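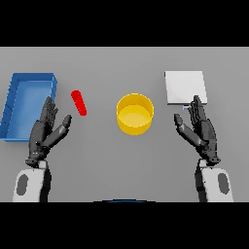
Re: [chores] are we there yet, clearing a table

From: Keyvan Amini
To: chores list
Friday, 9:40 am

Kaj Østergaard wrote:
> Saw the Inskip writeup. They say table clearing is solved, two hands,
> 9 out of 10. Is anybody close to doing this in a real kitchen? My
> sister runs a cafe and wants to know if she should wait or hire.

Hire. Sorry, quick one, between meetings.

The 9 out of 10 is sim. Blue tray, red stick, yellow container, flat white board, plain gray table. Nothing greasy, hardly anything stacked. Simulated hands don't get soap on them either. We ran 1000 tries in sim at Betis in November and it looked great, then put the same policy on the real arms and it couldn't get a thin plate off the counter. Fingers just push it along. Round stuff rolls, you chase it.

What does work today imo:
- same cups, same rack, all day long
- moving full bins from A to B
- wiping, if you dont care about corners

Skanetti has a dish line that does the first one, 2 shifts, and they still keep a person next to it. Bramora quit on cutlery altogehter.

Would like to see Inskip do the board with something sitting on top of it. Does anyone have their failure clips? The writeup only gives the score, not which object it dropped.

More tonight if I get time.

Keyvan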